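# The quiet room that costs more than the sofa

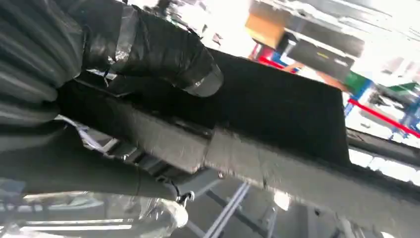

Some time in the last few years, ordinary people began to worry about echo. I don't mean musicians or anyone who records for a living. I mean couples with a kitchen knocked through into the dining room, who have read that their home is making them tired and that the cure can be hung on the wall. The cure usually looks the same wherever you buy it: a flat, matte black rectangle with a fuzzy surface, like felt or foam, that gives back almost no light. It is sold as taking in sound in much the same way. Whether it takes in enough to matter is a question the shops are slow to answer.

I went to Ovstead on a wet Tuesday to hear a treated room. Brirerholm, which sells panels under the name Dremeleck, has fitted out the front half of a terraced house there as a showroom. You stand in the bare back room and clap, then walk through and clap again. The difference is plain. The back room rings and the front one doesn't.

The front room also has a thick rug, a deep sofa, lined curtains and a wall of books. The back room has floorboards and a window. I asked whether I could hear the front room with the furniture and without the panels, and was told this could not be arranged today.

A full set for a room that size comes to £1180, fitting not included. It is a lot to spend on something you are meant to stop noticing.

Flurina Hubmann spent years measuring noise in schools and now advises councils on dining halls, where the problem is real and nasty. She has no quarrel with panels as such. "In a hall with a hard floor and 100 children, of course you treat the ceiling," she told me. "In a living room I would ask what happened to the carpet."

What happened to the carpet is that we tore it up. We took down the curtains in favour of blinds, pulled out the wall that kept the washing machine away from the television, and put in stone worktops. Each of these changes was sold to us as well. I find it hard to admire a trade that turns up at the end of all that with a bill for softness.

There is a second muddle, and it sells a great many panels. People buy them to shut out the neighbours. A thin soft panel will take the edge off sound made inside a room, but it does very little about the bass line coming through the party wall. For that you need weight, sealed gaps and often a builder. The Dremeleck leaflet never claims otherwise. It does use the word "peace" a good deal, and leaves the reader to join things up.

To be fair to the sellers, I tried it. I borrowed eight panels from a smaller maker, Huet, and put them up in my own kitchen for most of June. Phone calls were easier. My sister, who is a bit deaf in one ear, said she could follow the talk at dinner better than before, and I believe her.

Then I took them down and hung an old wool blanket across the same wall, with a second one folded over the bench. It looked dreadful. My sister came back the next week and said it was about as good — perhaps slightly worse by the sink. The second blanket cost me £56 from a market stall, and I already owned the first.

I sent the panels back. The blankets have stayed up, though I've been asked to do something about the colour.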